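Student Project Report: Visit to the Savolainen Open Day
Introduction to Automation, Spring Term
Written by Jacobus Mabaso

1. Purpose of the visit

Our course asks every student to visit a workplace where robots are used or built and to write a report on one task shown there. I went to the open day at Savolainen in May. Savolainen does contract work for companies that want to find out whether a job can be handed to a robot before they buy one. I chose it because most of our lab work so far has been with fixed arms behind a fence, and I wanted to see one working closer to people.

My questions before the visit were:

How does the arm know where the item is?
What happens when it misses?
How much of the work is still done by a person?

I did not get a full answer to the second question, and I explain why in section 5.

2. The site and the program for the day

The open day ran from 9:30 in the morning to 3:00 in the afternoon. Visitors signed in at the front desk, got a badge, and were put into groups of 7. My group had four students from our course and three people from a packaging company. We were told to keep long hair tied back and to stay outside the yellow tape on the floor.

The program had three stops. The first was a short talk about the company. The second was a demonstration of a small sorting line called Wendo. The third was a demonstration of picking with a mobile setup called Gastuvon. After that there was coffee and time for questions. This report is mainly about the third stop. I have put a few notes on Wendo in section 3 for comparison.

Our guide was Eino Pitkänen, who has worked on Gastuvon for two years. He did most of the talking and also answered my follow-up questions by email.

3. The sorting line

Wendo is a belt with a camera over it and one arm at the end. Small cartons come down the belt and the arm moves each one to the left or the right depending on the code printed on top. It was running when we came in and it did not stop while we were there. The guide at this stop said it is set to handle 240 cartons an hour for visitors, and that it can go faster, but then people cannot follow what it is doing.

The important thing about Wendo is that everything is in a known place. The belt has side rails, the cartons are all the same height, and the camera does not move. If the lighting changes, the line still works because there is a hood over the camera. This is close to the exercises we did in the lab, and I could follow the explanation without trouble.

4. The picking demonstration

Gastuvon is different because the camera is mounted at the gripper and moves with it. The task is to go to a place, find an item, pick it up, and put it somewhere else. The item and the place can be changed between runs.

Before the first run, Mr. Pitkänen went through the order of steps:

Move to the start position.
Look at the work area and find the item.
Swing across to a point over the item.
Slow down and come in for the grasp.
Close the fingers and check that something is held.
Lift and carry.

The third step is the fast one. The software does not use the pictures taken during the swing to decide anything important, since most of what they show is smeared. It relies on the joint positions until the arm has slowed down, and only then starts using the camera again. I had assumed that the robot was looking the whole time. In our lab we have never had to think about this because our cameras are on a stand.
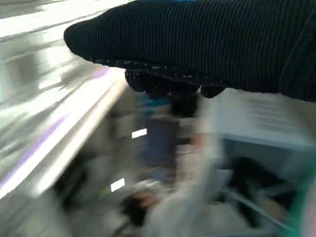 The changeover between the two ways of working took the team a long time to get right. If the arm trusts the camera too early, it can aim at the wrong thing. If it waits too long, it has to stop completely and the task becomes slow. The setting they use now is a pause of 300 milliseconds after the swing. Mr. Pitkänen said they would like to shorten it, but the number of bad grasps went up each time they tried.

I asked why the gripper has a fabric cover. He said there are two reasons. The cover keeps dust and loose threads out of the joints, and it is kinder to items that scratch easily. The drawback is that the cover has to be fitted with care. If it bunches up near the fingertips it changes the shape of the grasp, and the team has had tests spoiled by this. They now check the fit at the start of each day and write it in the log.

The packaging people asked mostly about money and service contracts. I did not write these answers down because they are outside the subject of the report.

5. What I observed

I watched the demonstration twice, once with my group and once at the end of the day when there was space by the tape. I made notes both times.

The approach was smoother than I expected. I had pictured a robot that stops and starts, and there was only one real pause, the one described above. It was short enough that I did not notice it the first time. On the second viewing I knew to look for it and could see it clearly.

The carrying part was slow. This was a choice made for the open day. The speed limit for carrying was turned down while visitors were in the room, and the normal setting is higher.

There were no missed grasps in the runs I watched. For that reason I cannot say from my own observation how the system recovers. According to Mr. Pitkänen, the arm backs off to a point above the item, looks again, and tries a second time. If the second try fails, it stops and asks for a person. He showed us the message on the screen, but it was called up by hand and had not come from a real failure.

The work done by people was greater than I had thought. Somebody has to set out the items, check the cover, choose the program, and stay near the stop button. On a normal test day there are two people with the system, one for the robot and one for the notes. They aim for 300 runs in a full day and do not always get there. Most of the lost time goes to resetting the items between runs.

6. Comparison of the two systems

Camera position: fixed above the belt on Wendo, moving with the gripper on Gastuvon.
Item position: known on Wendo, must be found on Gastuvon.
Speed: steady on Wendo, changes during the task on Gastuvon.
People needed: one person checking in now and then on Wendo, two people present on Gastuvon during tests.
Main problem named by staff: damaged cartons on Wendo, timing of the camera on Gastuvon.

I do not think it is fair to say that one is better. Wendo would not be able to do the picking task at all. Gastuvon could probably move cartons from a belt, but it would be a slow and expensive way of doing it.

7. Link to the course

The visit fits with three topics from the spring term. The first is the difference between a fixed camera and a camera on the arm, which was covered in one lecture and which I did not really understand until I saw it. The second is motion blur and exposure time. A shorter exposure would give sharper pictures during the swing but would need stronger lights, and the team does not want to depend on those because customers will not always have them. The third is end effector design, where the fabric cover would make a useful case for the class to discuss.

One topic that was missing was safety standards. The staff mentioned the yellow tape and the stop button, but there was no talk about how the risk assessment is done. I asked by email and was told it would be part of the fall open day.

8. Problems with this report

I had only one day on site. The numbers for the pause, the belt rate, and the daily runs were given to me by staff and I did not measure them. I tried to time the pause with my phone from behind the tape, but my results were too uneven to use, so I have left them out.

I also did not see Zornovum, the planning software that both systems share. It was on the printed program, but the person who normally shows it was away. The handout has two pages on it, which I have attached as Appendix B.

9. Suggestions for next year

Students who visit Savolainen should ask to see the picking demonstration more than once. They should also read the lecture notes on camera mounting before they go. It would help if the course could arrange a visit on an ordinary test day, when the speed limit is not turned down and there is a chance of seeing a missed grasp. Mr. Pitkänen said this is possible for groups of up to four if the request comes from the teacher.

Appendix A: Notes from the visit (handwritten, scanned)
Appendix B: Handout on Zornovum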